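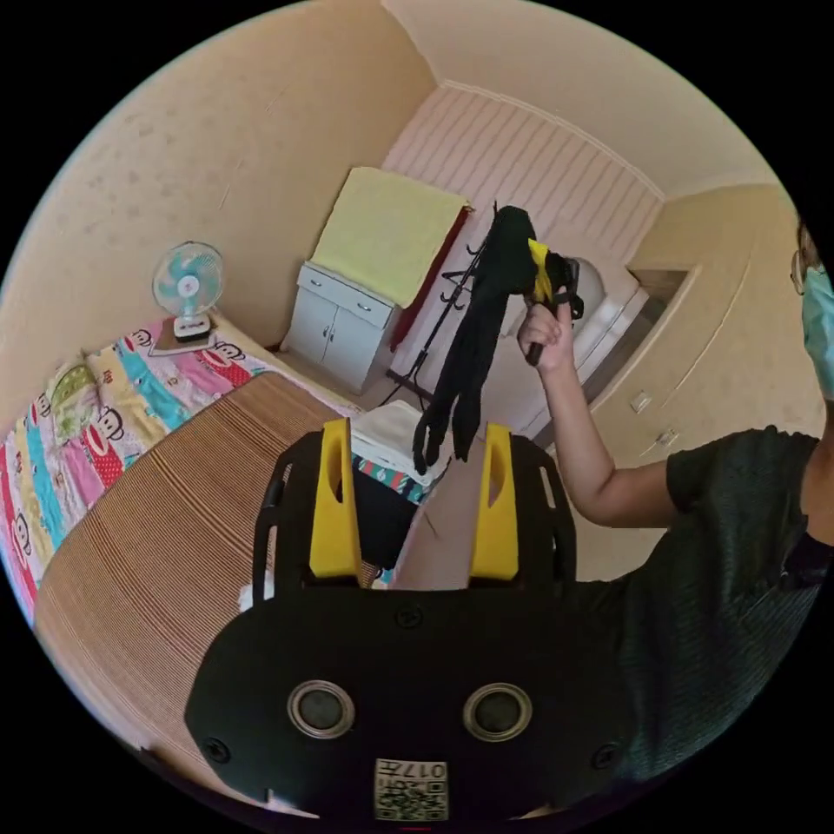
Schwarze Wäsche zusammenlegen und lagern
Tipps für kleine Schlafzimmer
von Dirceu Dantas, 28. Oktober 2018

Ich trage viel Schwarz. Meine Frau auch, und unser Sohn hat seit dem Frühling keine andere Farbe mehr angezogen. Deshalb habe ich mit schwarzen Kleidern mehr Erfahrung, als ich je wollte. Deutsch ist nicht meine erste Sprache, ich bitte also um Nachsicht, wenn ein Wort für ein Kleidungsstück nicht ganz richtig ist. In meinem Kurs haben wir »Hose« gelernt und »Hemd«, aber nicht »Bundfalte« oder »Schrittnaht«. Diese Wörter musste ich später selbst suchen.

Der Text ist für Menschen, die keinen eigenen Raum für die Wäsche haben. Bei mir passiert alles auf dem Bett. Wer einen großen Tisch besitzt, kann dieselben Schritte dort machen und den Teil über die Unterlage überspringen.

Nach dem Trocknen

Schwarze Sachen nehme ich von der Leine, sobald sie trocken sind. In der Sonne lasse ich sie nie den ganzen Tag hängen, und ich drehe sie vorher auf links. Beim Abnehmen schüttle ich jedes Stück einmal kräftig, am besten draußen oder am offenen Fenster. Der Staub und die kleinen Fusseln fliegen dann weg und landen nicht auf der Matratze.

Dünne Hosen aus glattem Stoff schleudere ich nur mit 400 Umdrehungen. Sie tropfen danach noch ein wenig, man braucht also eine Schüssel darunter. Dafür kommen sie fast ohne Falten von der Leine, und ich bügle sie meistens nicht mehr.

Wenn etwas noch ein bisschen feucht ist am Bund oder in den Taschen, bitte nicht zusammenlegen. Mit der Hand in die Tasche fassen, das ist die beste Probe. Der Bund ist mehrere Lagen dick und trocknet immer als Letztes. Ich hänge die Hose dann über eine Stuhllehne, mit dem Bund nach oben, und mache ein Fenster auf oder stelle einen Ventilator an. Nach einer Stunde ist es gewöhnlich gut.

Die Unterlage

Auf einer weichen Decke kann man schlecht falten. Der Stoff sinkt ein, und die Kante wird krumm. Ich empfehle eine Matte, die man über die Decke legt. Eine gewebte Matte ist gut, eine dünne Sportmatte geht auch, nur rutscht glatter Stoff auf ihr weniger leicht. Meine Nachbarin Seren Lougher nimmt ein altes Rollo, das sie von der Stange abgeschnitten hat. Das hat sogar Linien, an denen sie sich orientiert.

Wichtig ist für mich: helle Unterlage für dunkle Kleider. Man sieht die Ränder besser, und man findet auch den einzelnen schwarzen Strumpf, der sonst auf einer dunklen Decke zwei Tage unsichtbar bleibt. Bei weißer Wäsche mache ich es umgekehrt und lege ein dunkles Leintuch hin.

Bevor ich anfange, fahre ich mit der flachen Hand über die Matte. Krümel und Haare bleiben an schwarzer Baumwolle sofort hängen. Eine Fusselrolle liegt bei mir immer daneben. Ich kaufe die billige mit dem langen Griff. Die Rolle von Bozsik habe ich einmal geschenkt bekommen, sie klebt so stark, dass sie bei Strickware die Maschen herauszieht. Für Hosen ist sie aber in Ordnung.

Erst sortieren, dann falten

Viele nehmen das oberste Stück aus dem Korb und falten es sofort. Ich habe das auch lange gemacht. Jetzt sortiere ich zuerst grob, und es geht schneller. Hosen auf eine Seite, Oberteile auf die andere, kleine Dinge an das Fußende. Bei schwarzer Wäsche ist das Sortieren etwas mühsam, alles sieht im Haufen gleich aus. Man muss die Stücke einzeln herausziehen und kurz hochhalten. Wenn zwei Sachen sich verdreht haben, zum Beispiel Hosenbeine mit Ärmeln, halte ich das obere Stück hoch und lasse das untere hängen. Es löst sich oft durch sein eigenes Gewicht. Ziehen sollte man nicht, vor allem nicht bei Leggings.

Damit ich unsere Hosen nicht verwechsle, habe ich in jede ein kleines Zeichen genäht, innen am Bund, neben das Etikett. Roter Faden für meinen Sohn, weißer für mich. Meine Frau hat kein Zeichen. Ein Kreuz mit zwei Stichen ist genug und stört nicht auf der Haut. 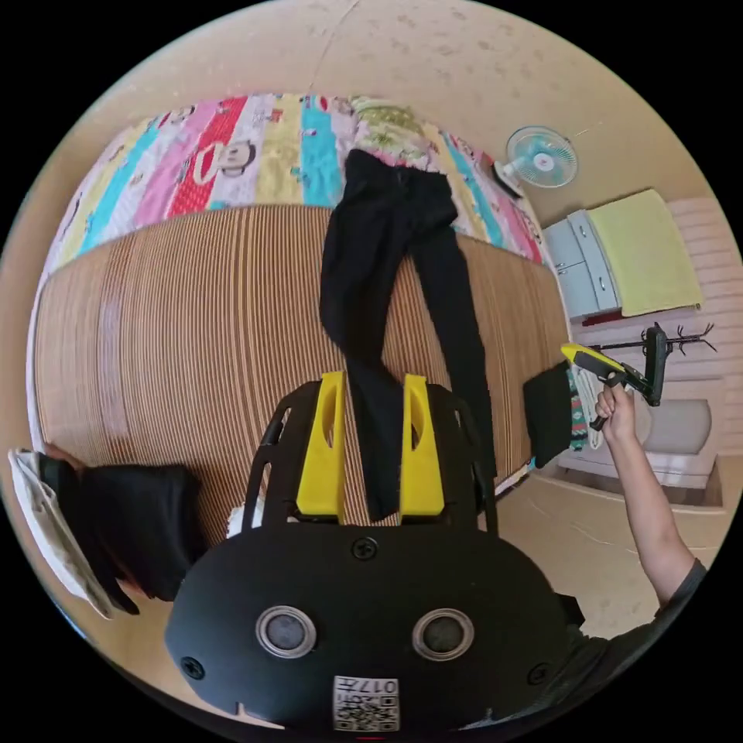

Lange Hosen lege ich immer der Länge nach hin, mit dem Bund weit weg von mir und den Beinenden zu mir. So kann ich unten an beiden Säumen greifen und den Stoff gerade ziehen, ohne dass ich mich über das ganze Bett beugen muss. Die schwarze Hose liegt hier auf der gestreiften Matte, der Bund in Richtung Kopfende, und man fasst sie am unteren Ende. Die feinen braunen und cremefarbenen Streifen sind für dunklen Stoff ein guter Hintergrund. Die bunte Decke mit den Affengesichtern wäre allein viel zu unruhig zum Falten. Was schon zusammengelegt ist, kommt an den Rand des Bettes, damit die Mitte für das nächste Stück frei bleibt.

Die Hose in sechs Schritten

1. Reißverschluss schließen, Knopf schließen. Ein offener Knopf macht den Bund schief.
2. Die Taschen nach innen drücken und glatt streichen. Ein Papiertaschentuch in der Tasche sofort herausnehmen, auch wenn es schon gewaschen ist.
3. Ein Bein auf das andere legen, Naht auf Naht. Die Gesäßtaschen zeigen dabei nach außen.
4. Die Spitze bei der Schrittnaht steht jetzt etwas heraus. Diese Spitze nach innen klappen, sodass eine gerade Linie entsteht.
5. Unten am Saum fassen und bis knapp unter den Bund legen. Nicht ganz bis an die Kante, zwei Fingerbreit lasse ich frei.
6. Noch einmal in der Mitte falten, oder in drei Teile, wenn die Schublade niedrig ist.

Zwischen den Schritten streiche ich immer von der Mitte zum Rand. Wenn man vom Rand zur Mitte streicht, sammelt sich der Stoff und man bekommt eine Falte, die man später im Büro am Knie spazieren trägt.

Für weite Stoffhosen mit Bügelfalte gilt das nicht. Diese hänge ich auf, am Saum, mit einem Klammerbügel. Das Gewicht des Bundes zieht die Beine glatt.

T-Shirts und dünne Pullover

Bei T-Shirts lege ich die Vorderseite nach unten. Beide Seiten zur Mitte, die Ärmel zurückklappen, dann von unten zweimal nach oben. Das kennt jeder. Was ich erst spät verstanden habe: Das Päckchen soll so breit sein wie die Schublade geteilt durch zwei oder durch drei. Man misst einmal die Schublade, schneidet ein Stück Karton in dieser Breite und legt es beim Falten auf den Rücken des Hemdes. Nach einigen Wochen braucht man den Karton nicht mehr, die Hände wissen es.

Schwarze Pullover aus Wolle rolle ich. Gefaltet bekommen sie in der Mitte einen hellen Strich, der bei Schwarz sehr auffällt. Ein Bogen Seidenpapier in der Rolle hilft auch.

Einräumen

In einem kleinen Zimmer muss jedes Möbel mehrere Dinge können. Auf einer Kommode liegt bei uns ein Handtuch, damit ich dort einen Stapel ablegen kann, ohne dass er rutscht oder staubig wird. Erst wenn alle Stapel fertig sind, öffne ich die Schubladen. Sonst stoße ich mit dem Knie dagegen, unser Gang ist sehr schmal.

Ich stelle die gefalteten Hosen senkrecht hinein, wie Bücher. Man sieht jede einzelne und zieht sie heraus, ohne die anderen umzuwerfen. In meine breite Schublade passen bis zu acht Hosen. Wenn ich mehr hineindrücke, muss ich sie am Morgen wieder bügeln.

Sachen, die einmal getragen und noch nicht schmutzig sind, gehören für mich nicht in die Schublade zurück. Dafür ist ein Kleiderständer mit Haken praktisch. Jeder in der Familie bekommt bei uns einen Haken, und wenn der Haken voll ist, wird gewaschen. Im Mai bringe ich auch die dicken Wintersachen in Säcken unter das Bett. Bitte keine dünnen Plastiktüten für mehrere Monate, Baumwolle riecht darin muffig. Besser ist ein alter Kissenbezug, oben mit einem Band zugebunden. Auf das Band hänge ich einen Zettel, was darin ist.

Fragen, die ich bekommen habe

Emrys Mostyn hat geschrieben, dass seine schwarzen Jeans nach einem Jahr grau sind, obwohl er sie kalt wäscht. Ich würde weniger in die Trommel tun. Wenn sie zu voll ist, reiben die Kanten aneinander, und man sieht es zuerst an den Säumen und an den Taschen. Auf links drehen, Reißverschluss zu, flüssiges Waschmittel.

Ieuan Prydderch wollte wissen, ob man beim Falten im Stehen oder im Sitzen arbeiten soll. Mein Bett ist niedrig und mein Rücken ist nicht mehr jung. Ich knie deshalb auf einem Kissen vor dem Bett, dann ist die Matte auf der Höhe vom Bauch. An einem hohen Bett steht man besser.

Und noch einmal zu den Strümpfen, danach wurde ich am meisten gefragt. Ich kaufe nur noch eine Sorte, in Schwarz, für alle Tage. Wenn ein Strumpf ein Loch hat, werfe ich nur diesen einen weg und behalte den anderen. Für die Gummibündchen ist es besser, wenn man die Paare flach aufeinanderlegt und einmal faltet. Den Ball, den meine Mutter immer gemacht hat, mache ich nicht mehr, er leiert den Rand aus.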